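仕分け・箱詰めスタッフ募集(短期、2名)

Pirnex プレンステッド作業室(Prenstead)
担当:Rochelle Hinds

急ぎです。7月の出荷に間に合わせたいので、決まりしだい締め切ります。気になった方は細かいところを読む前に先に連絡ください。質問はあとからでも大丈夫。

募集の内容
小物の仕分け、箱詰め、作業台まわりの片付け。期間は2か月。延長は今のところ予定なし、ただし出荷の量しだいで相談させてもらうことがあります。
勤務は夕方17時まで。残業ほぼなし。開始の時間は面談で相談、お子さんの送りがある方や午前に別の用事がある方も、まず希望を書いてみてください。

何をする仕事か
Starano という雑貨の詰め合わせを出しています。台所で使う小物と、文具が少し。中身は季節で入れ替わります。仕入れ先からは種類も大きさもばらばらに混ざった状態で届くので、まず台の上に出して、品目ごとに分けて、ビンに入れて、注文票を見ながら箱に詰める。流れはそれだけ。ただ一日やると以外と頭を使います。似た色の計量スプーンとか、長さが少しだけ違うヘラとか。慣れるまでは間違えます。間違えてかまわないので、気づいたところで手を止めて声をかけてください。黙って続けて箱を閉じてしまうのがいちばん困ります。

ビンの扱いについて先に書いておきます。面接で毎回聞かれるので。
・一つのビンに入れるのは一品目だけ。空きがあっても混ぜない
・山盛りにしない。縁より下で止める
・底に残ったものは次の品目を入れる前に必ず出す
・ラベルは前面に。貼り替えるときは古いのをはがしてから
・ビンを重ねるのは空のときだけ

箱詰めは重いものが下、割れるものは紙で巻いて真ん中、薄いものは脇に立てて入れる。紙の巻き方は初日に見せます。すきまに詰める紙は入れすぎないこと。ふたが浮くと配送で角がつぶれて戻ってきます。先月それで戻りがかなりありました。

作業台は毎日、始める前と終わったあとに拭きます。色の薄い商品があるので、汚れが移ると売り物になりません。インクのペンは台の上に置かない。注文票への書き込みは鉛筆で。飲み物は休憩室だけ、ふた付きでも持ち込みなしでお願いしまます。

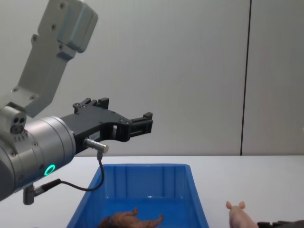

勤務の続き。休憩は昼に一回、午後に短いのを一回。休憩室に電子レンジと冷蔵庫あり、お弁当の方が多いです。近くに店が少ないので、外で食べるつもりの方は気をつけて。

座り作業と立ち作業は半々くらい。仕分けは座れます。箱詰めは立った方が楽という人が多いけれど、腰や膝がつらい方は椅子のままでもできる並びにします。言ってください、遠慮なく。持ち上げるものは重くても詰め終わった箱まで、棚の上段へ上げるのは別の者がやります。

待遇
・時給は面談でお伝えします。経験で差をつけます
・交通費は一日500円まで。自転車、徒歩の方はなし(すみません)
・エプロンと薄手の手袋は貸し出し。手の小さい方用もあります
・自分の手袋を使いたい方は、粉のついていないもの
・支払いは月末締め、翌月の振込み

服装は動きやすければ自由。ただし、ひも付きのパーカー、長いネックレス、大きい指輪は外してもらいます。髪の長い方は結んで。靴はかかとのあるもの、サンダル不可。爪は短いほうが紙を巻きやすいです。

こんな方だと助かる
引き出しの中を分けるのが好きな人。スーパーの袋詰めでつい順番を考えてしまう人。同じ作業を続けても雑にならない人。倉庫や店の裏方の経験があればうれしいですが、なくても応募してください。前回来てくれた方は図書館の返却棚をやっていた人で、とても早かった。
パソコンは使いません。注文票が読めて、品目の名前を覚えられれば足ります。票は日本語ですが品番に英字が入ります。OとQの見間違いが多いので、目の疲れやすい方は眼鏡を忘れずに。

向かないかも、という方も書いておきます。イヤホンで何か聞きながら作業したい人(声をかけ合うので不可)。ほこりや紙の粉に強いアレルギーのある人。急な呼び出しで抜けることが多い人は、事前に相談してもらえれば調整できる日もあります。

初日の流れ
入口で名前を書いて、荷物はロッカーへ。鍵は各自で持つ。作業室の案内と、触ってはいけない場所の説明。そのあと仕分けから始めて、午後に箱詰めを少し。教えるのは Cameron Harawira。説明は早口ですが、聞き返せば何度でも言い直してくれます。メモ帳は持ってきてもらったほうがいいです。
初日から速さは見ません。品目が合っているか、ビンの中が混ざっていないか、そこだけ。速さは二週目から少しずつ。

よくある質問、返事が追いつかないのでまとめて。

友人と一緒に応募できますか
できます。ただし枠が少ないので、片方だけ採用になることもあります。申込みは別々に送ってください。

途中でやめられますか
できれば最後まで。どうしてもの場合は早めに連絡を。

商品を安く買えますか
箱に傷があって出荷できないものを、月末にまとめて社内価格で出しています。数は少ないです。早い者勝ち。

駐車場は
建物の裏。満車のときは Russo 側の入口の横に回ってください。搬入口の前は短時間でも停めないで。トラックが入れなくなります。

作業室で写真を撮ってもいいですか
注文票に宛名があるのでだめです。スマホはロッカーにお願いします。

見学だけでも来られますか
来られます。午前の遅い時間が落ち着いています。届いた荷物を開けている最中は対応できないので、必ず先に連絡を。

応募のしかた
応募フォームから、次のことを書いて送ってください。
名前/連絡のつく電話番号/来られる時間帯/始められる時期/似た作業の経験(なければ「なし」)/手や腰で気をつけてほしいこと
志望動機は要りません。履歴書も面談のときで間に合います。写真なしで可。

届いた順に Rochelle から電話します。知らない番号でも出てもらえると助かる。出られなかった場合は留守電に入れますので、折り返しは17時までに。それより遅いと部屋に人がいません。メールの返信は遅れがちです、すみません。

面談は短いです。話を聞いて、そのあと実際に台で少しだけ分けてもらいます。混ざった小物をビンに分けるだけ、採点はしません。作業が合うかどうか、お互いに確かめるためのものです。手ぶらで大丈夫ですが、普段使っている手袋がある方はどうぞ。結果は不採用の方にも必ず連絡します。

追記:同じ期間で、Starano の空き箱をたたんで束ねるだけの短時間の仕事もあります。午後だけ、来られる日だけで可。希望の方は備考に「箱たたみ」と書いてください。交通費の条件は同じ。こちらは面談なし、電話で決めます。

追記の追記:前にこのページに載せていた電話番号は古いものでした。フォームからお願いします。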